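Projeto Fendano: notas sobre a dobra de malha canelada
5 de maio de 2025

O módulo de roupa do projeto do clube tem três etapas: estender, dobrar ao comprido, fechar em retângulo.
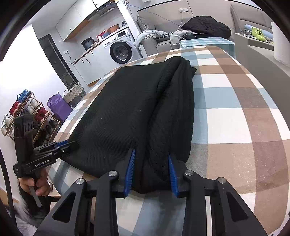 A segunda etapa é a que consome mais tempo de anotação. Na malha preta canelada, as nervuras finas são a única referência de textura, e as camadas sobrepostas de um dos lados confundem-se com a sombra. O segmentador da Grasau trata o conjunto como uma mancha única. Numa toalha xadrez o contorno exterior sai razoável; o vinco interior continua a falhar.

Alterações ao protocolo desde outubro:

Cada tarefa passa a ter 33 repetições por peça. Antes eram 11, e a variância entre operadores não permitia comparar nada.

O limite por repetição é de 60 segundos. Acima disso, descarta-se.

As duas pinças são usadas em simultâneo: uma prende um canto, a outra trabalha a dobra. Os dedos devem estar abertos no início do registo, para a calibração da abertura.

Falta decidir o critério de sucesso. A regra da Gasia mede só a área final e aceita dobras tortas. Prefiro medir o desalinhamento entre bainhas, mas isso obriga a marcar pontos à mão nas peças escuras. Os ficheiros de anotação ficam na pasta Wongsuwan, com o esquema de nomes antigo até ao fim do semestre.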